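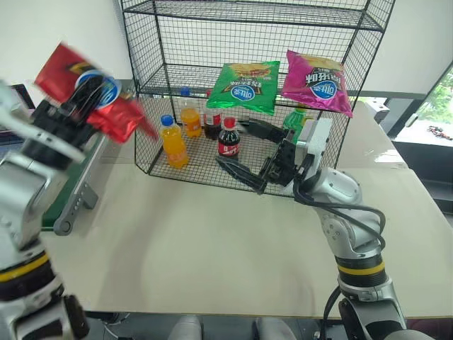 Figure 3. Head camera view from a shelf episode. The left gripper holds a red snack bag while the right gripper reaches into the lower compartment of the rack.

3.2 Collecting the shelf episodes

The shelf set, which we call Kenen, has 945 episodes recorded by teleoperation on a two-arm station. Each episode starts with snack bags and plastic bottles on a wire rack (Figure 3) and a spoken instruction naming one item per arm. Operators were free to choose which arm moved first. We changed the layout of the rack after every block of episodes and kept the table in the same place.

We dropped 73 episodes in which the wrist video and joint readings were out of step. Of the rest, 700 were used for training and the others were held back for testing.

Bags were harder to label than bottles. A bag bends in the gripper and often blurs in the video when the arm moves fast, so we marked the moment of grasp from the finger position and used the head camera only as a check. Bottle grasps were marked the same way.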